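Jordale College Engineering Society: Member Forum
Board: Assessed Projects, Second Year
Topic: Domestic Approach Exercise, choice of marker for the final run

Posted by d_staniforth (Module Lead)
Monday, 09:10

Members of both project groups are reminded that the written plan for the domestic approach exercise is to be submitted before the next practical session. The plan should state which item in the room the group intends to use as its fixed marker when bringing the gripper towards the furniture, and why that item was preferred to the alternatives. Groups may use this thread to discuss the matter openly. Discussion here will not be marked.

Posted by c_shibata (Group A)
Monday, 10:42

Group A wishes to propose the bamboo plant. It is tall, it stands clear of the wall, and its leaves differ strongly in colour from the curtain. In our trial set of 1,244 wrist camera stills, our program located the plant more often than any other object. We accept that the leaves have no firm outline, and we would therefore take the glass vase as the measuring point and use the leaves only to find it.

Posted by kg_nkuna (Group B)
Monday, 11:15

Group B does not agree with the proposal. Clear glass is a poor choice for a measuring point. The linkage on the left-hand side of the gripper also tends to cover the lower part of the plant in the wrist view, so the vase would be lost at the moment it was most needed. We propose the top line of the curtain, where it meets the white ceiling section. The line is long and straight, and the fingers do not reach it.

Posted by c_shibata (Group A)
Monday, 11:31

With respect, a long straight line gives height and tilt but says very little about position from left to right. The pleats look alike from one end of the curtain to the other. Our program matched the wrong fold repeatedly when we tried them, and we spent the best part of an afternoon on it.

Posted by ellwood_d (Workshop)
Monday, 12:05

May I ask both groups to confirm which version of the Detasico calibration sheet they are using? There are 2 in circulation and the older one has the lens values in the wrong order. The correct sheet is in the Ashworth folder. If a group has used the old sheet, its results for the pleats should be run again before anyone draws conclusions from them.

Posted by c_shibata (Group A)
Monday, 12:20

Group A used the older sheet. We shall repeat the curtain test and report the result in this thread.

Posted by m_sedgwick (Teaching Assistant)
Monday, 13:48

I would caution both groups against reliance on a single marker. The television has a firm outline and a dark face, and I am surprised that neither group has considered it.

Posted by kg_nkuna (Group B)
Monday, 14:02

We did consider it. The screen picks up reflections, and it lies so far to the left that a modest turn of the wrist would take it out of view. Of our 1,439 stills we set aside a good number for that reason alone. We would accept it as a second marker for the early part of the approach, but no further.

Posted by m_sedgwick (Teaching Assistant)
Monday, 14:16

That is a fair objection, although I should like to see the number of stills set aside stated in the plan. "A good number" will not satisfy the external examiner.

Posted by d_staniforth (Module Lead)
Monday, 15:30

I have read the exchange with interest. Both groups should now work from the same three wrist views, given below, and mark on each one the point they would measure from. Please return the marked copies with the plan. 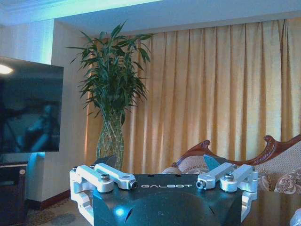
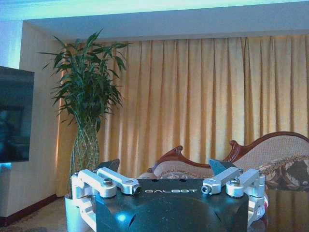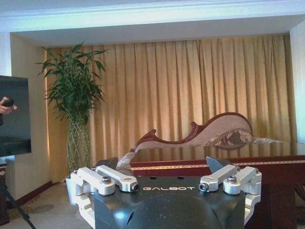 The plant, the curtain and part of the screen are present in all three.

Reply: marking scheme and deadline

Posted by ellwood_d (Workshop)
Monday, 15:52

The plan carries 20 marks. Marked copies may be left in the tray at the Brudton Building or sent to the module address. Files should keep their original size, as reduced copies cannot be measured.

Posted by kg_nkuna (Group B)
Monday, 16:10

Thank you. Group B maintains its preference for the curtain line but will add the plant for left and right position, with the leaves taken as a whole and the vase left out. Would a combined marker be acceptable under the scheme?

Posted by d_staniforth (Module Lead)
Monday, 16:25

It would, provided that the plan explains what the program is to do when the two disagree.

Posted by c_shibata (Group A)
Monday, 17:03

Group A will keep to the vase. The curtain test is running again with the correct sheet.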